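The Gripper You Hold Yourself

Adhiambo Koech sells a robot gripper with no robot attached, and she has stopped waiting for people to ask where the rest of it is.

"They look in the box," she says. "Then they look under the foam. Then they write to me."

The product is the Moltach, a pair of hand-held grippers for people who want to teach machines to do things with their hands and would prefer to begin with their own. You hold one in each fist, do a chore with them, and the recording goes to whatever software you've got waiting at the other end. The robot is your problem. Koech's company, Furkberg, will happily recommend one and will not sell you one.

I had asked for an hour of her time. She gave me two, on the condition that I spend the second one using the thing.

Where it came from

Furkberg began by making replacement parts for other people's robot arms, a business Koech describes as "selling elbows to the disappointed." Her customers kept telling her the same story. They had an arm and a clever program, and then somebody had to sit down and steer the arm through the same small task, over and over, with a joystick.

"It took them a whole afternoon to get a handful of decent tries," she says. "And everyone was in a terrible mood. You can hear it in the data, almost. You can see the arm being operated by a person who wants to go home."

The first Moltach prototype had one gripper. It lasted until Koech tried to open a jar with it. The second had two, along with a pad on each finger, after the bare ones proved unable to hold anything rounder than a brick. There have been 167 revisions of the finger, a figure she gives without pride. I asked what changed between the last two.

"A chamfer," she said, and waited to see if I'd write it down.

What you get

The kit holds two grippers, spare pads, a charger and a printed booklet that is better than it needs to be. There's a bag of screws as well. The software, called Gunura, lines up the recordings from both hands and throws out the stretches where you were scratching your nose. It does this fairly well. It also threw out one of my better attempts at folding a dishcloth, and I have chosen to take that personally.

Koech is blunt about the weak spots. The grippers tire your forearms. The jaws don't like paper. Left-handed users have complained that the booklet assumes they don't exist, and she says they're right and the November printing will fix it.

"People want me to say it's effortless," she says. "It's a claw on a handle. You're going to feel like a lobster for a day."

I put it to her that a lobster has had more practice. She agreed that this was the main obstacle to the product.

The competition, such as it is, comes from Sezer, which makes a glove for the same purpose. Koech has tried it and speaks of it politely. Her objection is that a glove lets you use all your fingers, and most of the robots her customers own have two.

"You record this beautiful human movement," she says, "and then you hand it to a pair of tongs."

An hour with the drawer

For my turn she skipped the colored blocks that turn up in every demonstration of this kind. Blocks are easy, she says, and nobody has ever lost a block at the back of a drawer. She uses kitchen tools because they're long, they slide, the handles come in every thickness, and they end up on top of each other the moment you look away.

The exercise is to sort out two that have crossed: lift the steel turner by its wooden grip with one hand, and deal with the wooden spatula using the other. I'd have said a child could do it. A child could, with fingers. With the Moltach, I had to think about which way the jaws were facing, and where the far end of the thing I was lifting had got to. A twisted steel shaft is a long lever when you're pinching it by the handle.

"Slower," said Koech, several times. Then, "Not that slow, it'll learn that."

This turns out to be the real skill. Everything you do gets recorded, including the hesitations, and a robot trained by a nervous person will be nervous too, at some expense.

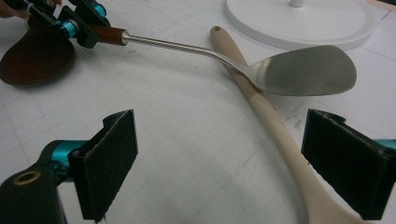

Who should buy one

Labs, mostly, and small companies with an arm they haven't found a use for. Koech has shipped 133 kits and says she can usually tell from the first support message whether a buyer will stick with it. The good ones write to ask about pads. The others ask whether it can be made to work without anyone holding it.

She won't talk about price on the record, beyond saying that it's less than an arm and more than a turner. She did let me keep a spare finger, an early one, from before the chamfer. I've tried it on the jar at home. The jar is still closed.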